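Section 3: Fitting the tie-down plate

Clurdale Tie-Down Plate, part no. 2263
For use with Sterden wooden storage chests and most flat wooden panels

Thank you for getting this far! If you've already put the chest together using Section 2, the hard part is behind you, and you can give yourself a rest before you carry on. Fitting one plate takes 30 minutes if you take it slowly, and we do hope you will. The second always goes faster than the first.

Before you start

Have these within reach:

Tie-down plate (one for each strap)
The small bag of wood screws marked B
Hand screwdriver
Pencil, tape measure and something with a straight edge
A soft cloth
The Drosow strap that came rolled up inside the lid carton

Clear a good flat space and lay the wooden panel down on it with the outside facing up. You can fit the plate with the chest standing, and some of our customers do, but it's a great deal easier when nothing is trying to slide toward the floor.

CAUTION: Check the panel for thickness before you choose your screws. The screws in bag B are made for Sterden panels. If you're using your own wood, the tips must not come through on the other side.

Getting the plate in the right place

1. Wipe the wood with the dry cloth. Sawdust likes to hide in the grain, and a plate sitting on crumbs will rock.

2. Measure 190 mm down from the top edge of the panel and draw a light pencil line across. On the 800 mm chest, this line is also where the two side handles line up, so you can sight across from one to the other as a check.

3. Set the plate on the wood with its wider end up. The two upper screw holes are at opposite corners and should sit level with one another on your pencil line. Stand back and have a look before you mark anything.
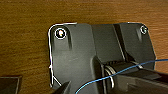 4. Hold the plate still with one hand and make a pencil dot through the middle of each hole. If it shifts while you're marking, rub out the dots and do both again.

5. Lift the plate away and make a small starter hole at each dot. A bradawl is lovely for this, but a sharp nail tapped gently will do.

NOTE: The matte finish picks up light marks from tools and tabletops. These don't affect the strength of the plate. A damp cloth with a drop of dish soap will take off most of the smudges, though a true scratch will stay.

Screwing it down

6. Put the plate back over your starter holes and turn in the first screw until it just holds. Leave it a little loose.

7. Start the second screw, check the plate against your line, and then tighten the two by turns, a little on one and a little on the other. Stop as soon as the heads are snug.

CAUTION: Please don't use a power driver for the last few turns. Molded plastic can crack around a screw that's driven too hard, and we can't replace plates broken in this way under the Levchenko warranty.

8. Run a fingertip around the outer edge of the plate. You shouldn't feel a gap anywhere between the plastic and the wood. If you do, back the screws out a turn or two, look for grit underneath, and tighten again.

Getting to know the loop 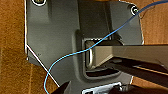 Threading the strap is the job people write to us about most, and it's nearly always a matter of starting from the wrong side. Take the narrow end of the strap, the one without the buckle, and lay it flat across your palm so there are no twists in it. Now find the U-shaped metal loop, which stands upright at the left of the rectangular pocket, and come in from the open space to the right of it. There's more room for your fingers on that side. Pass the strap behind the rounded bar, draw it out toward you, and pull through a good hand's length before you let go.

9. Fold the strap back on itself and feed it through the buckle as shown on the strap label.

10. Give a slow, steady pull, straight out from the panel. The plate should stay put. If it moves, go back to step 7.

NOTE: Use the loop for the strap only. It isn't meant for lifting the chest, loaded or unloaded. For lifting, see the handles in Section 4.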